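How to Put Together a Long-Distance Duo Recording

You can make a good improvised record with someone you never share a room with. This is the method I used for the Trernar sessions, passing files back and forth with a cellist in Gilldale.

Step 1. Agree on a length. We chose 20 minutes. Set the sample rate at the same time, and both write it down.

Step 2. One player records first. Leave gaps. Most first tracks are too full, and the second player ends up decorating them.

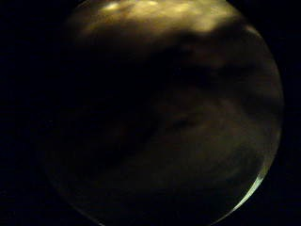 Start the track with a single clap, then wait 10 seconds before playing. The clap gives you something to line up by eye later. Keep the room noise in — cutting it between phrases makes the silences sound dead once there are two rooms on top of each other.

Step 3. Send an uncompressed file. The second player listens once all the way through, without an instrument, and records on the second or third listen. Don't send notes with the file. Ingrid Greenberg and I tried that on Kamath and she spent the whole take waiting for my cues.
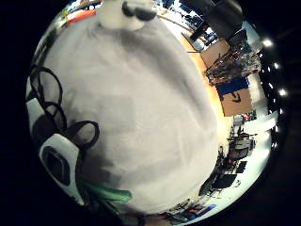 Step 4. Mix. Put both tracks at equal volume and listen on speakers. Pan them slightly apart. If low tones pile up, cut a little below 100 Hz on whichever instrument needs it least. Swap mixes before either of you calls it finished.

Comments

triltley_tapes: Do you use headphones for the second part? My clarinet mic picks up the guide track.

Author: Closed-back, one ear off, volume low.

M.: Tried this on Sunday with a sine tone and snare. The clap got clipped but it still lined up fine.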